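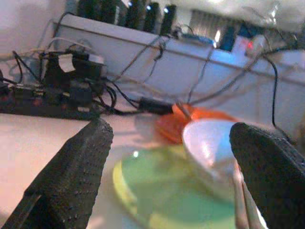 A automação de tarefas domésticas designa o emprego de máquinas programáveis ou treinadas na execução de trabalhos rotineiros da casa, como recolher louça, dobrar roupa, arrumar prateleiras e limpar superfícies. O termo abrange também operações semelhantes em oficinas e pequenas linhas de produção, nas quais os objetos mudam de lugar a cada ciclo. A mesa posta, ou por desfazer, é um dos casos de estudo mais frequentes: uma tigela branca apoiada no lado direito de um prato verde, com um cabo metálico fino junto à borda, obriga a máquina a distinguir três peças que se sobrepõem parcialmente e a decidir qual retirar primeiro. O brilho da louça esmaltada ou vidrada dificulta a estimativa de profundidade, e dedos de superfície texturada são usados para aumentar o atrito com peças lisas.

Histórico

Os primeiros aparelhos domésticos automáticos executavam uma única função em espaço fechado, como a máquina de lavar roupa e a de lavar louça. A carga e a descarga permaneceram manuais. Com a difusão dos aspiradores autônomos, a automação passou a ocupar o piso da residência, ainda sem manipular objetos. A manipulação propriamente dita desenvolveu-se no ambiente industrial, onde a posição das peças podia ser fixada por gabaritos, e só mais tarde foi transferida para cozinhas experimentais.

Estado atual

A engenheira Rosine Carré propôs uma divisão das tarefas em três graus, adotada no programa Comatholm. No primeiro estão as tarefas com objetos rígidos e separados entre si. No segundo, as que envolvem contato entre objetos, como o empilhamento de pratos e a retirada de talheres de dentro de recipientes. No terceiro, as que envolvem materiais deformáveis: tecidos, sacos plásticos, cabos elétricos soltos.

Em ensaio conduzido pelo programa, um braço com garra de dois dedos realizou 600 tentativas de retirada de louça de uma mesa. Em 151 delas houve necessidade de intervenção humana, na maioria por escorregamento de tigelas ou por preensão simultânea de duas peças. O tempo médio por objeto foi de 55 segundos, valor muito superior ao de uma pessoa adulta na mesma atividade. Uma segunda série, com 100 tentativas e talheres deixados sobre os pratos, foi interrompida para revisão do método de contagem e não teve resultado final divulgado.

No chão de fábrica, a empresa Kristiansen utiliza um sistema semelhante na alimentação de bandejas de montagem. As condições são mais favoráveis – iluminação constante, peças conhecidas, ausência de moradores –, e o operador permanece responsável pelas trocas de lote.

Limitações

As dificuldades mais citadas na literatura técnica são a variação de iluminação, a oclusão do objeto pela própria garra no momento da aproximação e a presença de itens alheios à tarefa. A oclusão é parcialmente compensada por câmeras instaladas no punho, que acompanham o movimento dos dedos, mas perdem nitidez a curta distância. Objetos finos, como cabos de colher e facas deitadas, continuam a apresentar taxa de falha elevada.

Há ainda divergência quanto ao critério de êxito. Parte dos autores considera concluída a tarefa quando o objeto deixa a mesa; outros exigem que seja depositado, íntegro e na orientação correta, no local de destino. O protocolo Plostarell adota o segundo critério e registra separadamente as peças danificadas. O protocolo Skosik, anterior, não fazia essa distinção, e por isso os resultados obtidos com um e com outro não são diretamente comparáveis.

Artigos relacionados
Garra de dois dedos
Manipulação de objetos deformáveis
Lava-louças
Protocolo Plostarell
Programa Comatholm
Visão computacional em ambientes internos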